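Portion Labels Change in January
January | By Suha Sfeir
Print | E-mail
2 min read

Zemthorpe will move its snack range to per-pack nutrition labels in January.
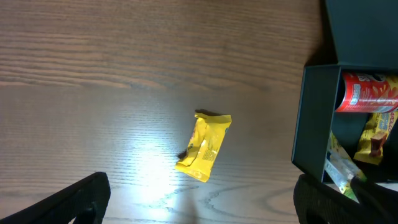 The current labels give values per 100 grams only. Under the new layout, energy and sugar per pack come first, with the 100 gram column kept to the right. Packs under 27 grams may omit the fiber line.

The change covers 1782 product codes at the Heltulton warehouse. Old stock can be sold until its date runs out – no relabeling is required. Stores using Zorneo shelf software should install the update before the first delivery.

Send questions on codes to Delali Aidoo, extension 2339.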